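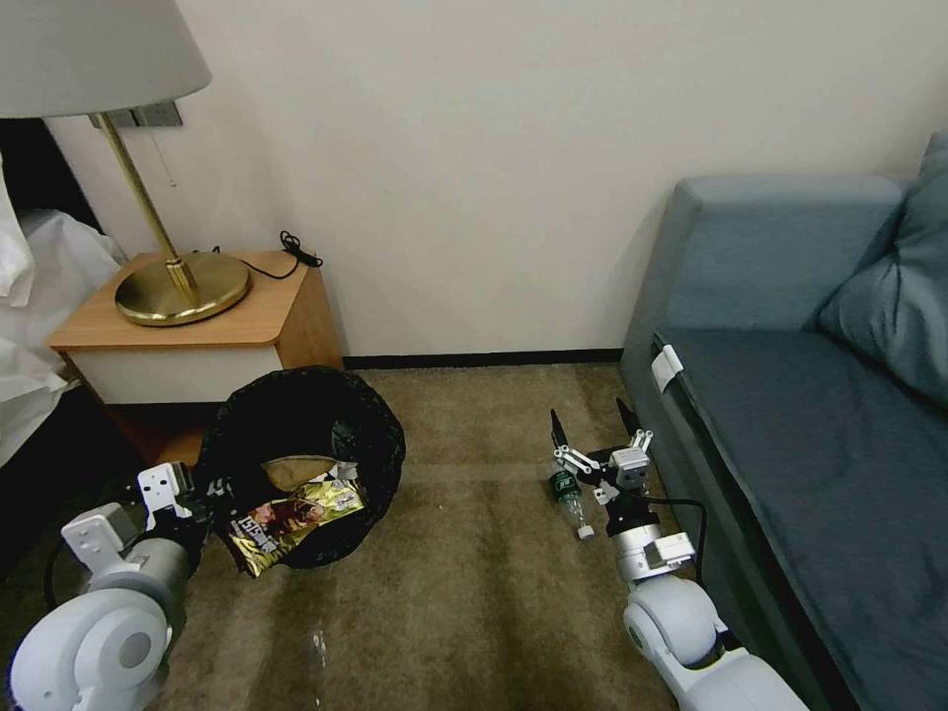

House Rules for Robots in Guest Rooms: Gallery

This page belongs to the good practice guide which we use at Mendcombe for two-arm robots that tidy bedrooms. The written guide has 174 rules and not many people read it to the end, so Lerato Nkuna asked me to show a small part of it with pictures. The rules on this page are from the chapter on floor litter. They are meant for supervisors who already passed the basic training, and also for the hotels which want to know what they can expect from us.

One arm, one job

When both arms work near the floor, each arm must have its own job written in the task sheet. In our sheets the left arm stays with the bin and the right arm takes the litter. The arms do not change jobs in the middle of a room – if a change is needed, the supervisor stops the task and starts a new sheet.

Rule 15: the bin stands where both the supervisor and the robot can see its opening. A full bin is emptied by a person, never by the robot.

Bottles and other round things

A bottle can roll under a sofa or a bed, and then the supervisor has to go on the knees for it. We ask that the gripper comes to the bottle slowly and with the fingers open. The speed limit for this part is 80 millimeters per second. Ayanda Visser proposed a lower one for rooms with hard floors, and it will be discussed in July.

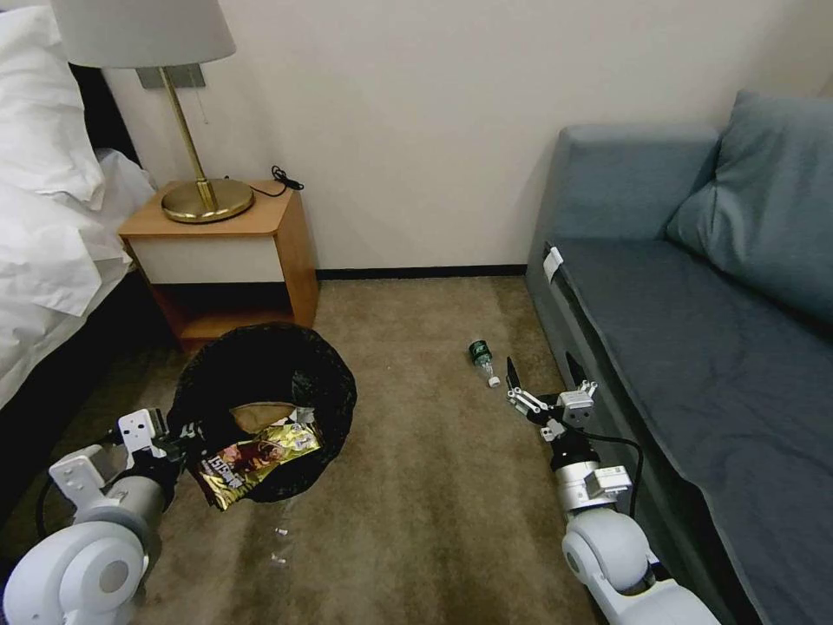 Can a guest stay in the room while the robot is working?

The guest should wait outside until the supervisor says that the arms are parked. If a guest comes in suddenly, the supervisor presses the stop button first and explains after.

Before the first pick

The supervisor looks over the whole floor before the arms are allowed to move. Paper, wrappers and bottles may be picked. Glass, medicine, jewelry, money and anything with handwriting on it must stay where it is, and the supervisor calls the front desk. When there is doubt, the thing is treated as property of the guest.

The bed and the sofa are outside of the work area in this chapter. Linen has its own rules, which Hendrik Mnguni keeps in chapter 9. 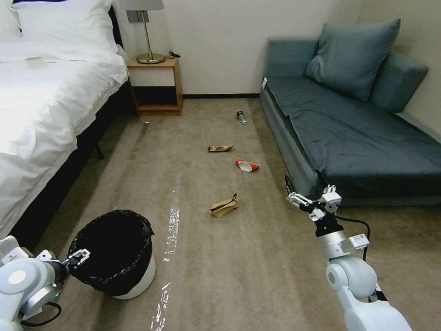
Litter on the carpet between bed and sofa, with the lined bin at the left arm.

Corrections to the text can be sent to Anathi Mabuza at the Hullow office. Please write the rule number in the subject of your message.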